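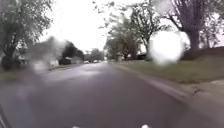 A residential street in Ullton, with curb and lawn.

Print this page | E-mail to a friend
14 shares | 2 comments

WANTED: PART-TIME NEWSLETTER CARRIER, ULLTON

The Ullton Rimeo needs someone to carry it. The Rimeo is our neighborhood newsletter, 9 pages in a good month, and it goes to 138 homes between Ruawai Road and the old Stinosell works. Our last carrier has moved to a town with no newsletter and says she likes it there.

The round takes one long morning, or two short ones if you stop to talk. You will be asked to stop and talk. Past topics include the leaf pickup schedule, the crossword (the March one had no solution, we know) and whose turn it is to complain about the leaf pickup schedule.

You should be able to:

- walk 2 miles with a shoulder bag
- tell a mailbox from a birdhouse - harder on Ruawai Road than you'd think
- keep off the lawns, including the ones that look like nobody would mind
- read Dougal Rutherford's handwriting, as he keeps the address list and will not type it

Pay is $76 a round. We supply the bag and a rain cover that fits the bag. There is no rain cover for you. The job starts with the April issue and runs monthly, except August, when we have never managed to put one out.

No experience needed. Age is no bar either, though under-16s should have a parent call first. Dogs may come along if they get on with other dogs, and with Dougal.

To apply, send a few lines to Ashton Quinlan, editor, or leave a note at the library desk before 5 p.m. Tell us which streets you know and whether you can start early. Please don't send a résumé. Ashton reads them all the way through and then the issue is late.

E-mail the editor | Print this page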